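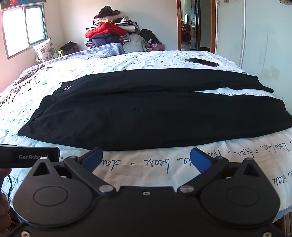 Blue finger pads over a white bedsheet.

Flurby: a word list of things people say about sleep

Version 3. Last touched September 21, 2020.

Flurby is a plain text collection of 723 English expressions for being asleep, falling asleep, failing to fall asleep, and denying that you were asleep in front of the TV. It began as a side file for a crossword helper called Dronex, and it outgrew the helper, which no longer runs on any computer I own.

What you get

flurby.tsv — the list itself, one expression per line
variants.tsv — spellings and near twins ("out like a light," "gone like a light")
dropped.txt — entries I removed, with the reason, when I remembered to write one down

Columns in flurby.tsv

phrase: the expression, lowercase, no final period
stage: one of before, during, after, denial
tone: plain, jokey, old, or rude
region: where I was told it is used. Blank means no one told me.
source: a short code, explained in the last lines of the file

The denial stage is the smallest and by far the best. "Just resting my eyes" has 8 variants, and I have been told all of them by people who were snoring.

Where it came from

Most entries came from old newspapers, cookbooks (surprisingly sleepy), and a paper sign-up sheet left on the front desk of the Drorden public library through March. The sheet had room for 1000 entries. It collected fewer, plus a phone number for a piano tuner and a complaint about the parking. Neither is in the release.

Tuominen, the spelling checker I used for the cleanup, objected to "conked" and changed it to "conquered" throughout version 2. If your copy says someone was "conquered out on the sofa," please download again.

Known problems

"Hit the hay" and "hit the sack" are listed separately. "Hit the pillow" is not listed at all. I can't remember why, and dropped.txt is no help.

Region labels are thin outside North America. A blank cell doesn't mean the phrase is used everywhere.

The line between old and jokey is my own taste. My taste changed about halfway down the letter S — I haven't gone back.

Words for naps were added last and in a hurry. "Catnap" appears as both during and before, so filter on phrase if duplicates bother you.

Loading it

Any spreadsheet will open the files. Use tab as the separator and turn off automatic dates, or "forty winks" may be the only thing that survives your import settings.

License

Public domain. Credit is nice. Corrections are nicer, especially for region. Send one phrase per line and say where you heard it. Please don't send dreams.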